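Marble table top in brown: which sealer, and is vinegar cleaning really so bad?

Posted in Home and Garden > Stone and Tile
Asked by Mélanie Penner, Gernwood
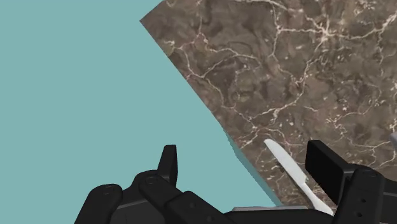

I would like to ask for advice before I buy something wrong. We moved in August to a house in Gernwood and bought for the kitchen a table with a brown marble top. I paid 1494 for it, delivery included, so for me this is a serious piece of furniture and I want to keep it for many years.

The shop told me that the stone is "already treated", but the paper that came with it says only that one must clean it with a soft cloth. There is no word on which treatment it was, or how long it lasts. I called them on Thursday and the young man on the phone did not know either.

My mother always cleaned her kitchen with vinegar and water. I did the same the first week, maybe four times, until my neighbor saw it and became quite upset with me. Now near the place where my husband sits there is a dull area, the size of a saucer. When I pass my finger over it I feel almost no difference, but in the evening, with the lamp on, I see it very well.

So my questions are these. Can I repair the dull area myself, or must I call a person for this? Which kind of sealer should I take? In the hardware store there is a bottle from Iltix which says "for all natural stone", and a more expensive one from Girkotska which says "impregnator". I do not understand the difference, and the seller explained it in a way that made me more confused. And last, is it true that a sealer protects against lemon and wine?

Please excuse my English, it is my third language. Thank you in advance to everybody who takes the time.

2 replies

stonefly_80

vinegar is acid. marble hates acid. stop doing that. any sealer is fine they are all the same stuff

Bautista

Hello Mélanie, I worked 17 years in a workshop where we cut and polished stone, first in my country and then here, so I will try to answer in order. I am also not born in English, so we will understand each other well.

First, the dull area. From what you write this is an etch, not a stain. A stain is when something goes inside the stone and makes it darker. An etch is when acid has eaten a very thin part of the polish, and the light comes back from it in another way. This is why you see it with the lamp and feel almost nothing with the finger. No cleaner will remove it. For a small area you can use a marble polishing powder, with a little water and a piece of felt or a white cloth, and you rub in circles for some minutes. Read on the package that it is for marble and not for granite. Try it first in a place where you do not look every day, near a corner for example. With brown stone I would be more patient than with white, because if you polish one place too much it can look shinier than what is next to it, and then you have a new problem.

If your top is honed (this means matte, without the mirror effect), do not use the powder. In this case you should call a professional, or ask me again and tell me how it looks.

Second, the sealer. I must disagree with the previous answer, they are not all the same. Some make a film on top, and this film scratches and can become yellow. An impregnator goes into the pores and you do not see it when it is dry. For a table where you eat I would take an impregnator, and look that the label permits contact with food. I do not know the two bottles you name, so I cannot say if one is worth the money.

Before you buy anything, make the water test. Put a spoon of clean water on the stone and wait 15 minutes, then wipe it. If the stone is darker under the water, it drinks, and it needs sealer. If nothing changes, the treatment from the shop is still good and you can keep your money for now. Repeat this test every half year.

Third, lemon and wine. Here many people are disappointed. The sealer gives you time to wipe the wine before it makes a stain, but it does not stop the acid from etching. Only the coaster and the cutting board help for this. Also be careful with tomato sauce and with some bathroom sprays.

For every day use warm water and a drop of dish soap with neutral pH, then wipe once more with only water and dry it. Soap which stays on the stone makes a gray film after some months, and then people believe the polish is gone.

Mélanie Penner

Thank you very much, Bautista, this is more than the shop could tell me. I made the water test this morning at two places. In the middle nothing happened, but near the dull area it became a little darker and it was gone again after lunch. It is polished, I can see the lamp in it. I will buy the powder first and wait with the sealer. Should I seal only this side later, or the complete top?

Bautista

The complete top, always. Do it after the polishing, let the stone dry for one full day before, and wipe off what it did not drink before it dries on the surface.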